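Notes from the Simulation Term at the Granden Robotics Club

Posted in June
Filed under: Student projects, Robotics

The Granden Robotics Club devoted its spring term to a single project, a simulated household robot that students could program from any computer in the school. The project was given the name Clestum, after a word in a story one of the younger members had written, and the name remained in use long after the story was forgotten. I served as faculty advisor, and I offer these notes for the benefit of colleagues at other schools who have written to ask how the term was organized.

Students were divided into two teams. The first team, Brurkus, was responsible for the movement of the arm. The second team, Wattimena, was responsible for the virtual house and for everything the robot was expected to find in it. Each team kept its own logbook, and both logbooks were read aloud at the opening of every meeting. Members complained about this practice in the first month and defended it in the last.

The house is modest. It has stone-patterned walls, plain floors in shades of blue, and the ordinary furniture of a home. Wattimena spent a good deal of its early effort on the walls, and the advisor was obliged to remind the team that the robot would be graded on its conduct and the stonework would not be graded at all.

The Arm and the Marker

Brurkus began with the arm. Before any task could be attempted, the students had to learn how one joint affects the position of everything beyond it, and most of them learned this by sending the gripper somewhere it should not have gone. The square black-and-white marker beside the gripper finger became the usual point of reference in team discussions, and students would sketch it on the whiteboard when they needed to explain which way the hand was turned.
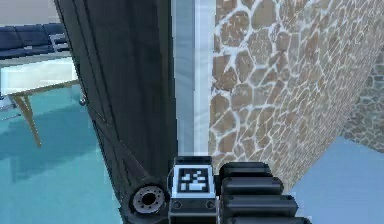
Rooms and Doorways

The second part of the term concerned the layout of the house. Students were asked to prepare a written plan before each run, stating where the robot would start, which way it would face, and what it should avoid. Plans were returned if they contained the phrase "go forward a bit," and 11 plans were returned in the first round alone.

Doorways proved to be the most instructive subject. A wooden door set back between two walls looks simple on a floor plan, but a tilted view of the same corner can leave a new member unsure which surface is the floor. We made a habit of asking each student to name the floor, the nearest wall, and the door before writing any instructions. Several students found the exercise tedious – it was nevertheless the one most often mentioned in the end-of-term comments. 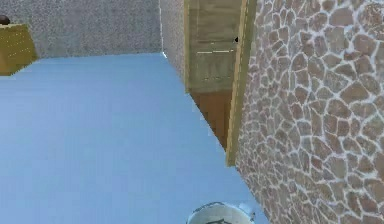 Reading time: 4 minutes

The rules for shared work were settled at this stage. A change to the house could be made only by Wattimena, and a change to the arm only by Brurkus. Requests from one team to the other were submitted in writing and answered by the next meeting. The arrangement was slow. It also ended the unfortunate situation in which a table was moved by one team while the other was still testing a path around it.

By the close of the term the log listed almost 4000 runs. Many lasted only a few seconds, and a number were started by accident. I would ask other advisors to treat the figure with caution, as it says more about the enthusiasm of the members than about the quality of the results.

Furnishing the House

For the final assignment, students chose an area of the house and wrote a proposal for a task that might be carried out there. The area with the wooden table and chairs was the most popular choice. Proposals for it included moving the small metal bucket from the table to the floor and finding a clear path between the furniture and the bed. 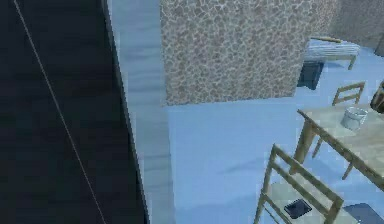

Table, chairs and bed in the Clestum house.

Each proposal was marked out of 100, with half of the points reserved for the written explanation. Some capable programmers were disappointed by this division. I remain satisfied with it, and I intend to keep it next year.

The club will resume in September with the same house and new teams. Members who wish to continue should return their logbooks to the computer room before the summer break, including those with missing covers.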